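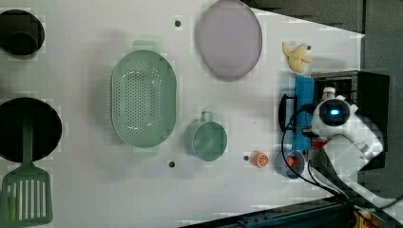
Sawsan Hijazi maintains that play food and play cookware should be cleaned in one basin, dried on one towel and put back in one bin, and that dividing them by material takes up staff time for no benefit. Our center followed this practice until November. We are now revising our written procedure for the pretend kitchen and would appreciate guidance before the new version is adopted.

The set in question is a mixed one. It includes a mint-green colander and mug, a lavender-gray plate, black pans, a green slotted spatula, a small blue cup, and a number of food pieces, among them an orange slice, a banana and a ketchup bottle. The ketchup bottle is red felt with a sewn-on label. The banana is also a soft item as far as we are concerned. The cookware is wiped down without difficulty. The soft pieces are where our staff disagree.

Our specific points are as follows.

May the felt and plush pieces be put through a washing machine, or should they be cleaned on the surface only? The label on the ketchup bottle has a raised border and lettering that we would like to preserve.

How should the colander be cleaned? Residue collects in the small round holes, and a cloth does not reach it.

Is there a recommended way of storing the set so that the children can put it away themselves? The pieces currently go into a single deep tub, and the larger items end up on top of the smaller ones.

The set was received without packaging, and we have no care instructions for any part of it. The center has a household washing machine but no dishwasher. We would prefer a procedure that can be completed between the close of the afternoon session and 6 p.m.

Corina Buzatu
Matar Family Center, Karnmont
Viewed 1547 times

Maya Srour

The toy library at Lutadeo has handled mixed kitchen sets for 17 years, and the procedure below is the one given to our borrowers. It should be read together with whatever health rules apply to your program, which take priority over anything written here.

Sorting comes first. Before any water is drawn, the set is divided into hard pieces and soft pieces. A piece that has both hard and soft parts is treated as soft. Where staff cannot agree on a piece, it is treated as soft until someone has checked it.

Hard pieces are washed by hand in warm water with a small amount of dish soap, then rinsed. Dishes and cups are stood upside down on a rack. For the colander, a soft bottle brush is suitable. Work from the outside first, so that residue is pushed back through the holes toward the inside, and then rinse from the same direction. Metal skewers and toothpicks should not be used, as they scratch the edges of the holes and may break off. If residue has hardened, leave the colander to soak for the length of a lunch period and repeat the brushing.

The spatula deserves the same attention. Slots are often overlooked, and modeling dough in particular tends to remain in the corners.

Soft pieces are inspected before cleaning. Seams should be pressed gently between the fingers along their full length. An open seam is repaired before the piece is wetted, and a piece that cannot be repaired is withdrawn.
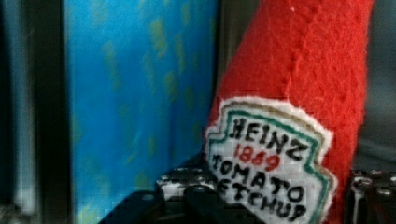
Surface cleaning is our standard method for felt. Use a white cloth dampened with cool water and a little mild detergent, and press it against the fabric instead of rubbing. Rubbing raises the fibers, and the change in texture cannot be reversed. Labels and other sewn-on patches are done last, with a fresh part of the cloth, working from the center of the patch outward. Color from a strongly dyed fabric can move onto a white one, so a hidden spot should be tested in advance. Press the cloth against the spot for a short time and examine it for any trace of dye.

We do not machine wash felt or plush pieces unless a care tag permits it. Since your set came without tags, I would advise against it. The filling is unknown, and some fillings gather into lumps or hold water for days.

Drying should be done flat, on a rack, with air on both sides. Soft pieces are turned once. They are not returned to the children until they are dry at the core, and in most cases this means the following day. Your 6 p.m. limit is therefore practical for the cookware only. A second group of soft food, put out while the first is drying, resolves the matter at modest cost.

On storage, the single tub should be given up. Two shallow trays are sufficient, one for cookware and dishes and one for food. A drawing of the contents may be fixed to the front of each tray.

Merle Stubbs

We machine wash ours. Cold water, gentle cycle, each piece in its own zippered mesh bag, and a capful of Penari or any other mild detergent. The water is never warmer than 80 degrees Fahrenheit, and the dryer is not used. A plush carrot lost its shape last winter. The others have been satisfactory.

I do agree that the colander needs a brush.

Nizar Twal

I support the first reply with regard to the unlabeled pieces. The method with mesh bags is reasonable for items the program is prepared to lose, and the procedure should state plainly which items those are.

Two additions may be useful. Any piece that has been in a child's mouth should be removed from play at once and placed in a separate covered container, whatever its material. The container should be emptied at the end of every session and washed along with the cookware.

With respect to storage, nesting the larger pieces has worked well in our rooms. Cups and mugs are kept to one side of the tray. Pans are laid flat, with utensils beside them. The youngest children will not follow this arrangement closely, and an adult should expect to correct it at the close of the day.

Corina Buzatu

Thank you to all who replied. The draft procedure now calls for surface cleaning of all felt and plush pieces, with overnight drying, and a bottle brush has been added to the supply list. The matter of a second group of soft food has been referred to our director. Ms. Hijazi has asked that the single basin be kept for the hard pieces, and the draft allows for this.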